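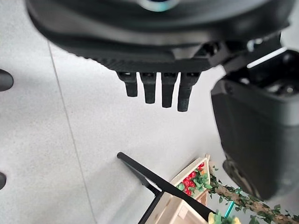

# Droveo hand – open day demonstration

The Droveo is a four-finger-and-thumb robotic hand for picking and moving light, awkward items such as fruit, produce and flowers. It is supplied through Cetetti and can be seen working at the open day on 8th August at the Villanueva hall. Entry is free. The demonstration area opens at 9 and each session takes 58 minutes, including time for questions.

## What the session covers

The session uses the same kind of props we use for in-house testing: wooden crates, artificial produce, artificial flowers and greenery. Visitors see:

- reaching into an open crate from above
- closing on a soft-shaped bunch without pressing it into the crate floor
- moving an item from one crate to another
- recovery after a missed pick

Misses do happen. When one does, the operator leaves the run going so you can watch the second attempt. Grapes are the item most people ask about, as a bunch has no flat side and the stem can catch on the slats. 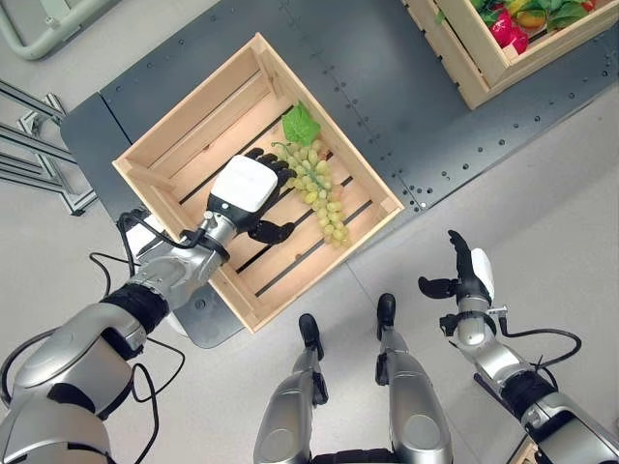
Slatted crates were added to the program in June after several growers asked for them. They are harder than plain trays – fingertips can find the gaps – and the approach height had to be raised. The current settings are loaded on the demonstration unit and will be shown on request.

## Specification

| Item | Value |
|---|---|
| Digits | Four fingers and a thumb |
| Finger color | Black |
| Back shell | White |
| Rated load | 228 g |
| Test picks logged on current software | 2,933 |
| Control software | Notari, included |

The rated load applies to a single item held palm-down. Wider or longer items may need a lower limit, and we suggest bringing the weight and size of your own product so we can check it with you.

## Before you visit

Stay behind the floor line while the arms are powered. Bags can be left at the desk. Photos and video are allowed, but please turn off your flash, which can upset the cameras.

You may bring one sample item for a trial pick. It should be dry, unbroken and within the rated load. Trial picks are done at the end of the session, in the order people sign up.

## Ordering

The hand is sold with a wrist collar, a cable set and a one-year Notari license. Arms are quoted separately. Crates and props are not for sale. Quotes can be requested at the desk or through the Cetetti order form.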